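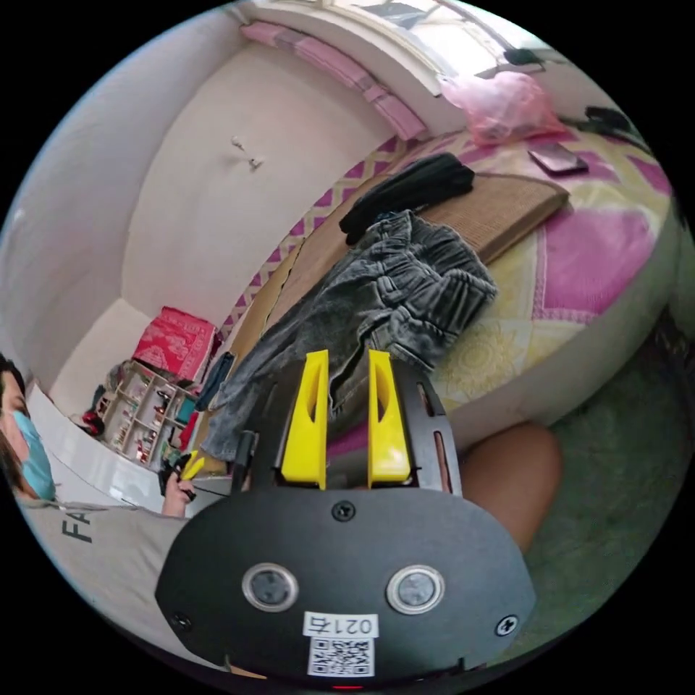 Reaching into jeans with the hand-held pair. The label and the three plate screws mentioned below are on the near unit.

Looking after a pair of hand-held grippers: the check before and after each session

Written by Elmarie Coetzee, with corrections from Haris Khattak. Last changed 25 Jul 2019.

This page covers the two-finger hand-held units we use for recording household tasks at Saltmont. It applies to both units of a pair. Most of the trouble we have had in homes came from loose fingers, dirty lenses and cables pulled at the wrong angle, and all of it can be caught at the table before anyone picks up a piece of laundry.

Allow 14 minutes for a pair the first time you do it. Zubaida Rind does it in much less, but she has done it every working day since January.

What you need

A small cross-head screwdriver that fits the plate screws
Lens tissue and a blower
A soft brush, an old toothbrush is fine
Isopropyl alcohol and cotton swabs
A strip of paper cut from an ordinary printer sheet
The log sheet for the pair

1. Match the units to the log

Read the number on the white sticker on the back plate and write it on the log sheet, including the character after the digits. The unit in the picture is 021右, and 右 means right. The sticker is upside down when you look along the gripper toward the fingers, so turn the unit around to read it. People have logged the wrong unit by guessing from memory.

Scan the QR code as well. If it won't scan, wipe it with a dry cloth and try again. Don't use alcohol on the sticker. Two labels at the Stirkach apartment were rubbed blank that way and we had to trace the units through old recordings.

2. Check the fingers

Switch the unit off first.

Hold the body in one hand and push each yellow finger gently from side to side, then up and down. A little spring in the plastic is normal. A click or a shift at the base is not. If you feel one, tighten the mounting screw at the base a quarter turn and test again. Stop when the play is gone. The threads go into plastic and will strip.

Look through the long slot in each finger toward a window or lamp. Cracks start at the ends of the slot and show up as a pale line. Replace a cracked finger even if the unit still grips well, and replace both fingers together so that they wear evenly.

Now brush out the slots. Denim and towels leave lint there, and it packs down hard if it is left for a week.

3. Test the grip

Close the fingers on the paper strip near the tips and pull. The strip should come out with a steady drag. If it slides freely on one side, the fingers are not parallel. Loosen the mounting screws, close the fingers on a flat card, and tighten again while they are closed.

Do the test three times. Yasir Usmani found that a worn unit often passes on the first pull and fails on the next.

4. Check the back plate

There are three black screws to look at on the plate: one just behind the fingers, and one toward each side of the lower rim. Each should sit flush. Turn them with light finger pressure on the driver until they stop. If a screw keeps turning, take the unit out of use and mark it on the log.

Press both round buttons several times. They should come back up by themselves. A sticky one can usually be freed with a swab barely damp with alcohol, run around the silver rim. Let it dry before you switch on.

5. Clean the lens

Blower first, then tissue. Wiping a dusty lens with tissue scratches it, and a scratch on a wide lens shows in every recording from then on. Work from the center out and use each piece of tissue once.

6. Route the cable

If the unit runs with a cable, let it hang away from the fingers with enough slack to reach the far side of the bed or table. Move your arm through the whole reach before recording. If the cable tightens anywhere, reroute it now. Don't wrap it around your wrist.

7. Switch on and make a short recording

Watch for the small red light at the bottom edge of the plate. Open and close the fingers slowly ten times, then pick up a piece of cloth and put it down. Play the clip back and look for blur, dark patches and missing frames. Do the same with the second unit, then once with both together.

After the session

Brush the fingers again and wipe down the body. Store the units with the fingers slightly open. Keeping them pressed shut puts a set in the plastic, and the paper test will start failing.

Write down anything that slipped, stuck or rattled, even if it cleared up.

Replacement schedule

Fingers: every 300 hours of recording, or at the first crack
Finger mounting screws: with every second set of fingers
Cables: every 1000 hours, or when the jacket shows a kink

Spare fingers are in the Chaudhry drawer. Aniela Szulc orders them when the bag gets down to three sets, so tell her if you take the last of anything. Units that fail at step 4 go back to Vullulard with a copy of the log sheet taped to the case.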